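The Arm

Fiction | Posted in April | 14 comments | 207 shares

By the time the arm learned to close the window, I had been living with the window open for most of a winter.

It had started with a bad knee and a high latch. The latch in my apartment in Trikcombe sits behind the kitchen counter, and to reach it you have to lean across the whole works with your belly in the toast crumbs. A sensible person buys a pole with a hook on it. I joined a workshop.

The Govwood Shared Workshop is over a tire shop, and it costs less than a gym and has worse lighting. They gave me a shelf, a key and a sheet of rules. Rule 5 said no soldering after ten at night. Somebody had added "please" in pencil, and somebody else had crossed it out.

I bought the motors secondhand from a man in Liltosthorpe who was getting out of arms and into bees. He threw in the controller, a box of screws and a warning about the elbow. The elbow, he said, had opinions. I thought this was the sort of thing people say when they sell you something.

I named it Lindqvist, after the dentist of my childhood, another patient presence that came toward your face slowly and stopped a little too late.

The first fingers I printed were gray and snapped on a spoon. The second set held the spoon and would not give it back. For the third set I used yellow, because yellow was what the workshop had left, and they came out springy and see-through and a good deal more cheerful than I was. I took the whole thing home on the bus in a laundry bag. A child across the aisle asked if it was alive, and I said not since Thursday.

Then came the evenings. I would clamp Lindqvist down, run the program, and write the result in a notebook. I had budgeted 2000 attempts, a number I picked for its roundness. The early entries are long and hopeful. The later ones say "no." Attempt 207 says "no, and the mug." There is a whole page that says only "elbow." 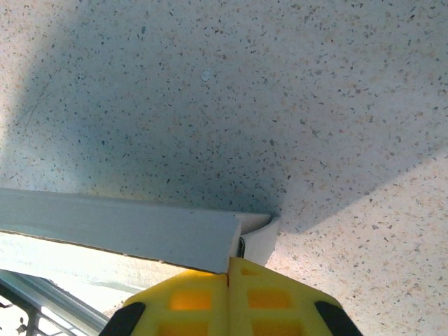 My sister called in the middle of all this to ask what I was doing with myself. I told her I was teaching a machine to close a window. She was quiet for a while, and then she asked whether I had considered moving.

I had, as it happens. I had also considered the pole. It was nineteen dollars at the hardware store, and I used to take the long way home so as not to walk past it.

Attempt 1656 took place a little before seven in the morning. I hadn't slept much, and I started it the way you'd flip a light switch, with my back turned, looking for the coffee. I heard the motors go up, and the small complaint from the elbow, and then a click I didn't know. I stood there with the scoop in my hand. The traffic had gone quiet. So had the pigeons, and the neighbor's radio, which I'd been listening to since December without ever agreeing to it.

I would like to say I cheered. What I did was write "yes" in the notebook, and then sit down on the step stool and look at Lindqvist, who was still holding on.

It held on through breakfast. I tried the release command, then the other release command, then the plug. I called the man in Liltosthorpe, and had to talk over the bees. He asked if it was the elbow, and I said it was the fingers, and he said that fingers were a different fellow altogether and he'd lost the number.

By noon the apartment was warm for the first time in months. By two it was very warm. I took off my sweater, leaned across the counter with my belly in the toast crumbs, and began working out how to teach it to open.

Get new stories by email once a month. Unsubscribe any time.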